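Can it tidy up yet?
2020-09-08

Regular readers will know I ask the same question of every machine that comes through our hands: would you trust it with a chore? I don't mean a welding cell or a bottling line, where everything turns up in the same place at the same speed. I mean the dull stuff at the end of the day, when the floor wants clearing and the small parts want putting back where they live.

So I've spent a good part of the summer going round the people who are trying, and I came home more cheerful than I expected!

First stop was Jestura, who make the arm most of you have seen at our open evenings. They have been at towels and T-shirts since March. A towel laid flat on a table is now a pretty safe bet. A towel dropped in a heap is another matter, and the arm can spend a very long time looking for a corner (I made a cup of tea and drank it). But it does find the corner, most of the time, and last year it didn't even know there was one to find.

Żak are on the shop-floor side. Their customers are small joiners and repair shops, the sort of place with one bench and 13 jobs on it, and what those customers ask for is sorting. Screws into the right tray, offcuts into the bin, clamps back on the rail. The screws go well. The clamps don't, as every clamp is left in a different state by whoever used it last, and the arm has to work out what shape it's dealing with before it can pick it up. Żak's answer has been to log every single attempt, good or bad, and the log stood at 3282 when I visited. I was allowed to scroll through it for as long as I liked, which was longer than was polite.

Then there is Talent, the little mobile base from Viveck. Talent is meant for the home, and its list of chores is short: pick things up off the floor, put them somewhere sensible. That's it. I love this list. Anyone who has trodden on something in bare feet will understand why. The hard part is that "somewhere sensible" changes from house to house, and that a hand which can pinch a sock has to cope with a hard, heavy lump of something as well. Viveck have gone back to toy blocks to work on this, and I think they're right to. Blocks are cheap, they don't mind being dropped, and they ask for most of what a real tidy-up asks for: get hold of it squarely, carry it without knocking the others, set it down next to its neighbour and let go cleanly. Letting go is harder than it sounds. A block that sticks to one finger for a moment will take the whole row with it.

The arch pieces are my favourite, as the cut-out leaves less to grip along the top, and a concrete floor is a much fairer test than a nice smooth table.

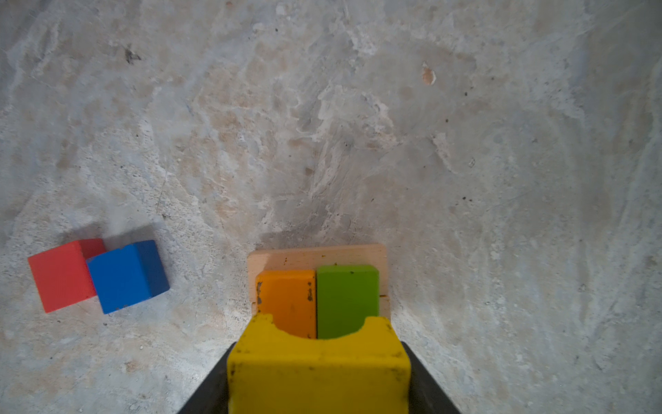 One reader wrote in after the last issue to say that all of this is charming but that a chore only counts as done when you can leave the room. By that measure, the letter went on, a machine that needs somebody standing by with a hand near the stop button has saved no time at all, and the writer would sooner have a better dustpan.

I take the point, and on that test my marks for the summer are two chores I would walk away from (flat towels, screws into trays) and a good many I wouldn't. Still, walking away from two is new for me — in last year's round-up I stayed in the room for everything.

Next issue: dishwashers, loading only. If you have a machine at work or at home that does a boring job well, or nearly well, please write and tell me which job it is and what it still gets wrong.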